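Home | Notes | Workshop | About me | Search

Posted in: Robots, Things That Broke

A slipping jaw and a pile of books

Saturday, June 12, 2021

I promised to write when the book task is running well. It is not running well, so I write about the fault instead.

The tool is the Tovby, the hand-held gripper which we use in pairs to record how a person picks up books. Later the robot should learn from these recordings. On our list are picture books, magazines and thick paperbacks, and the trouble began with the glossy ones. The person closes the jaws, the log says closed with good force, and then the book slides slowly out, one corner first. In one set of 60 lifts I lost nine in this way. Eight of them had a shiny cover.

My first idea was the motion of the hand. I asked Bukola Anozie to do the same set and she lost even more than me, so I had to apologise to my own wrist.
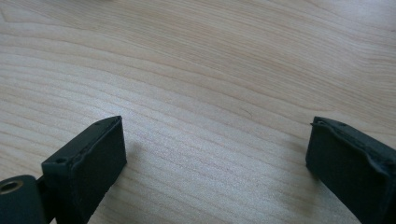
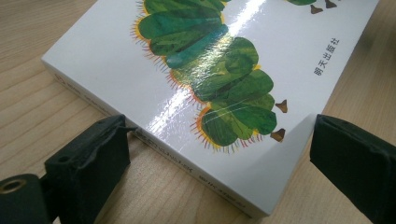
Glossy cover, and the soft covering on the fingers has a fold in it.
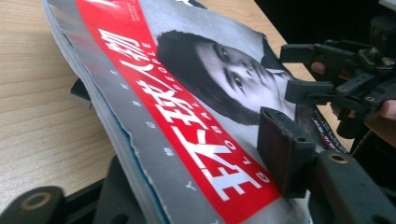
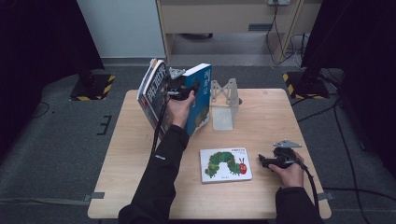

Bukola Anozie wrote back the same evening that the cover is innocent and I should look at the pads. In her opinion the layer had come a little loose from the core, so it moves with the book while the finger stays where it is. The sensor feels the squeeze and is satisfied.

I think she is right. On Monday I pulled at one pad with my nails and it shifted sideways without much effort. The glue is from Suvus and on the tube it is written that it needs a full night. I had given it 40 minutes, then I was impatient and started to record.

There is also a safety side which I did not consider enough. When a heavy book begins to slip, the natural reaction is to catch it with the free fingers, and these are very near to the hinges. I pinched myself once. It was only a small blue mark, but now the rule is that we let the book fall.

New pads are ordered from Plusier and should come in July. Until then I glue the old ones again, properly, and I pull each pad by hand before a session. The bad recordings I have moved to a separate folder and not deleted, maybe they are useful for teaching the robot what slipping looks like.

This site uses cookies to remember your settings. Accept | Read more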